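Journal > Rooms & Tables > The Tea Corner at Tonora

Search the journal Go

The tea corner at Tonora

Sat 9 September

I've been promising Rebecca Marchetti a proper page about the tea table for so long that she has stopped asking, bless her, so let me finally put it up. We moved it against the long side of the room back in June and it has been the friendliest spot in the building ever since (I would say that, I chose the lamp). The big grey mat was Aldo's idea, and I was rude about it for a week before I came round completely. It's kind to the wood and kind to the crockery, and a bowl set down in a hurry hardly makes a sound. 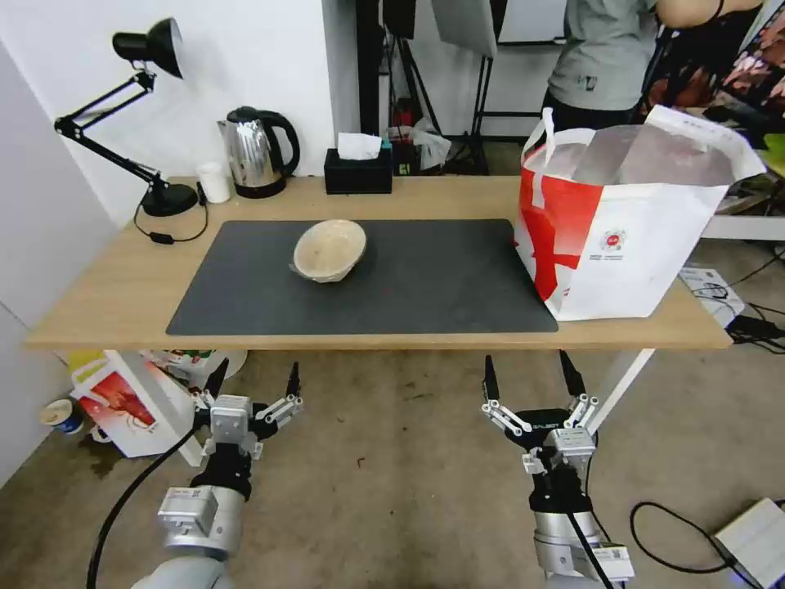
The woven bowl on the grey mat, with the red and white shopping bag at its side.

Along the back we keep the things that want to stay put: kettle, little white cup, tissues and of course the lamp, which tips its shade up at the wall and gives a much softer light that way. I do like a table where you can put your hand out and find the kettle without looking. 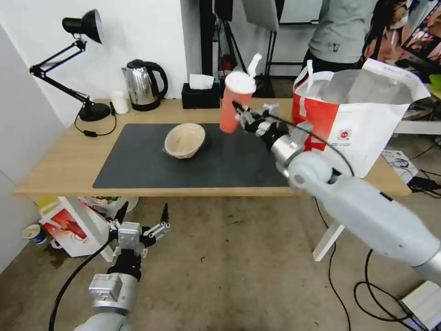 The front is left for whatever turns up, and plenty does. A silver-lined bag is a marvellous thing to have on the end of a table, I think, and I'm forever telling people to hang on to theirs for picnics and frozen peas! It folds down to next to nothing and lives happily behind a door.

We use cookies to remember your visit. Accept | Manage choices

A speckled beige bowl over the mat, and the lamp and kettle further back.
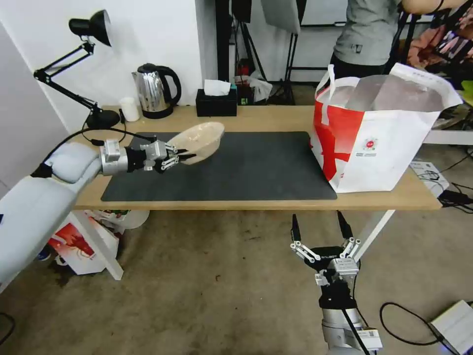
More from the Tonora rooms

The reading shelf comes next, once Aldo has finished painting it.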